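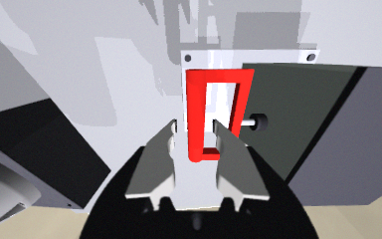
3.2 Resetting the simulated cell. We doubt the home pose supplied with Lastby. With the red bar between the fingertips, as in Figure 7, a small yaw error is hard to judge by eye.

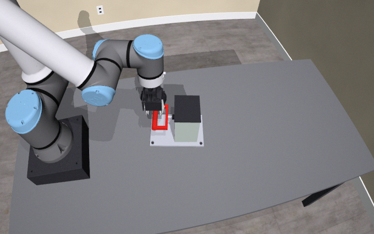 Kong's remedy was to re-zero the wrist after every 2,000 episodes. The logs give little support for this, and Qiu's repeat in April gave none.

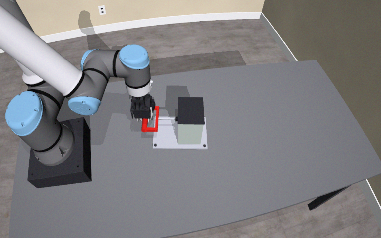

We kept the step anyway, at a cost of about 5 minutes per reset.

Figure 7. Gripper at the crank handle.

We use cookies to improve your visit. Accept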